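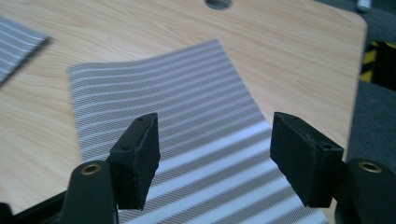
Striped mesh on the table, grey and white

Home gym > Rowing > Knee pain after switching to longer pieces

mkushnir
I'm 61 and moved from 20 minute rows to 45 in March. Outside of the left knee is sore going down stairs the next day. Rowing is fine. Drop the distance or change technique?

T_Horobets
Drop the distance. You more than doubled your time on the seat. Go back to 20 for three weeks and add five minutes at a go.

abernathy_l
Disagree. Check your feet first. If the straps sit too low you over-compress at the catch and the knees cop it. Mine cleared up after I raised the footplates and stopped coming so far forward.

T_Horobets
Could be both, but she was fine at 20 with the same foot height.

Derkis449
What's your damper on? Plenty of people at my gym have it on 10 and wonder why they're sore. I row on 3.

mkushnir
It was on 7. Have put it on 3 and raised the feet one hole. Physio is booked for next week as well.

abernathy_l
Good. Ask the physio about hip strength, mine had me doing side steps with a band.

T_Horobets
Still think you should cut the time back.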